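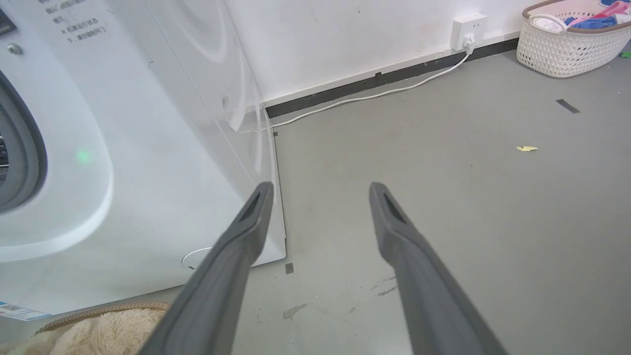 Tidska Laundry Room Opens to Families With Plush Toy Washing

Jul 9, 2022

Families in the Tidska apartments can now wash stuffed animals and other plush items in the ground floor laundry room, after the building's management dropped a rule that had limited the machines to clothes and bedding.

The change took effect this week. It covers the front-loading washers only, and each load of toys has to be run separately from regular laundry.

Building manager Enda Moriarty said the old rule went back to a clogged drain in November, when a toy split open during a wash and its filling ended up in the filter.

"We had parents asking about it ever since," Moriarty said. "Most of these toys are fine in a machine if the seams are good. People just need to look them over first." 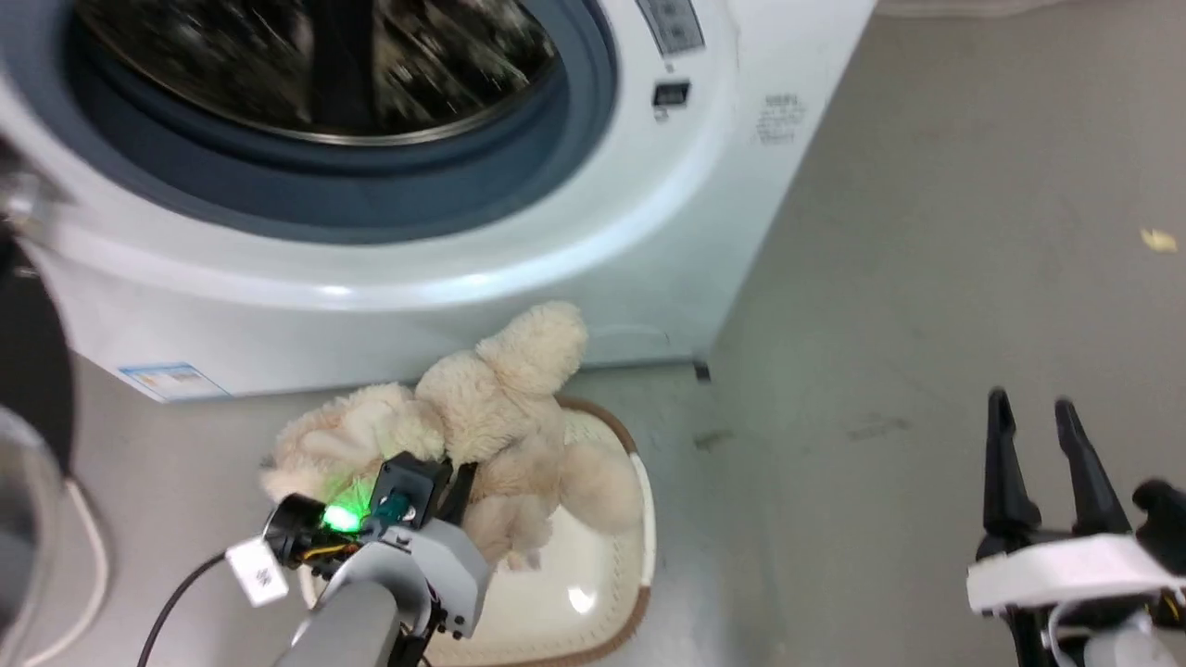 A shaggy plush toy in a round, shallow basket in front of one of the front-loading washers.

Under the new rules, residents must check seams and remove any batteries, ribbons or loose parts before loading. Toys are to be washed cold on the gentle cycle, with no more than 2 large items in a drum. Dryers stay off limits for plush, and management suggests laying toys on a towel near an open window overnight.

Long-haired plush needs the most care, according to Jordan Bunting, who runs the Orlandini dry cleaning shop across the street and helped write the instructions. Bunting recommends a mesh bag and a small amount of liquid detergent.

"Powder gets down into the fur and stays there," Bunting said. "Then brush it out while it's still damp, or it mats."

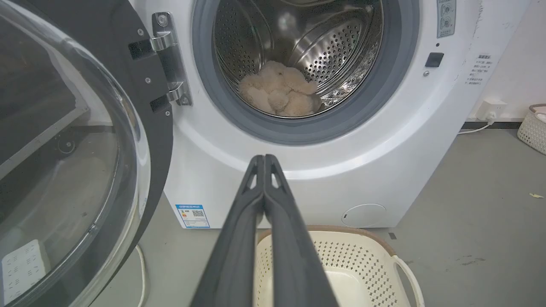 The washer with its door open and a fluffy beige item at the bottom of the drum.

The filters will be cleaned more often under the new arrangement, Moriarty said. A toy wash costs the same as a regular load, and residents pay with the laundry card they already have.

The building has around 100 apartments. Questions about the rules can be left at the front desk or by calling extension 2335. Management will review the change after 30 days.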